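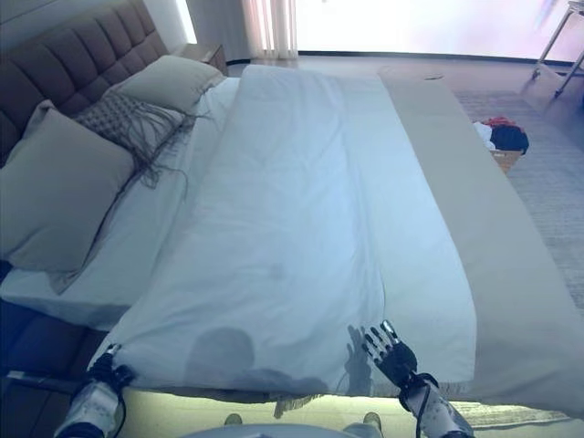

28/06/2024
By the Stevens Music front counter
4 min read

Kanditz Trilitdale combo amp, tube, 9 watts, $600

Okay, so I've been putting off writing the page for this one because I own it and I like it too much to be sensible. I'll try! I grew up on loud guitar records, the kind where the quiet verse lulls you and then the chorus knocks the pictures off the wall, and for years I figured you needed a big amp to get that at home. I had a big amp. I also had neighbors.

The Trilitdale is a little all-tube combo with one speaker and two channels. The clean channel has volume, bass and treble, and that's it. The dirty channel has gain, volume and one tone knob, and a footswitch jumps you from one to the other (the footswitch comes in the box, thank you Kanditz). There's a spring reverb shared between both. It's a real tank, so if you kick the cabinet you get that big splashy crash, and I've been kicking mine since I got it home in October.

Nine watts doesn't sound like much if you're coming from a solid state practice amp with a giant number printed on the front. Trust me, it's plenty. With the clean channel at noon I can keep up with a drummer who plays with some manners, and if I push it past that it starts to go crunchy around the edges, which I love and you might not. If you want sparkling clean at band volume, go look at the bigger Kanditz combos and bring a friend to help you carry. 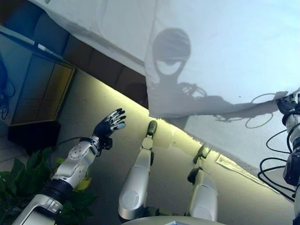
The dirty channel is where I spend most of my time. It's thick and a bit woolly with humbuckers, so I run the tone knob pretty high with those. With single coils it's snarly and a lot more fun. It also takes a fuzz pedal better than any small amp I've tried, without that farty collapse on the low E. Roll your guitar volume back and it cleans up nicely, so you can do the whole quiet-loud thing from the guitar and leave the footswitch in the case.

There's a low power switch on the back panel. Use it! It drops the volume enough for evening playing in the house and still feels like a tube amp under your fingers. You do lose a little low end with it on. I bump the bass a notch and forget about it.
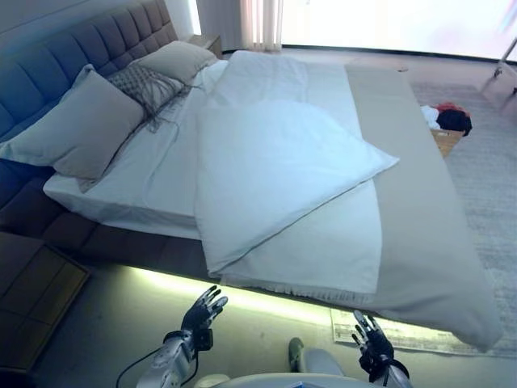
Where you put a small amp matters more than any knob on it. On the floor pointing at your ankles it'll sound dull to you and harsh to everyone across the room, so get it up on a chair or a stand and tip it back. Bedrooms are their own thing, too. Soft stuff soaks up treble, and a room like the one in the photo, with that big padded headboard and the pillows and a rumpled duvet, will swallow a surprising amount of your top end. Just turn the treble up and play. When you haul the amp to a rehearsal space with bare walls, remember to turn it back down or your singer will hate you (mine did).

Things I don't love. The handle is stiff and it digs in on a long walk from the car. The power light is way too bright. There's no headphone jack, so if you need total silence this isn't your amp, and I'd send you to one of the digital ones on the next shelf over. The effects loop works fine with delays but my old chorus pedal got noisy in it. I've had mine for some nine months and it's still on the original tubes, no rattles, one slightly scratchy reverb knob that a squirt of contact cleaner fixed.

In the box: the amp, footswitch and cable, power cord, and a thin manual with a decent page on biasing. The slip cover is sold separately. We've got one set up in the Istcombe store with a beat-up offset guitar next to it, so come in and be noisy. Weekday mornings are best because you can really open it up before the lessons start in back.

Comments

gutterchord
Bought mine in the Istcombe store last month. Agree about the power light, I stuck a bit of tape over it. Reverb is gorgeous.

lowEonly
Does it do OK with baritone tunings? I'm down in B most of the time.

Stevens Music
@lowEonly I've had mine in C and it held together, but I'd keep the gain lower than you think and leave the low power switch off. Bring the baritone in and try it!

tapehiss_at_home
Wish it had a headphone out. Still tempted.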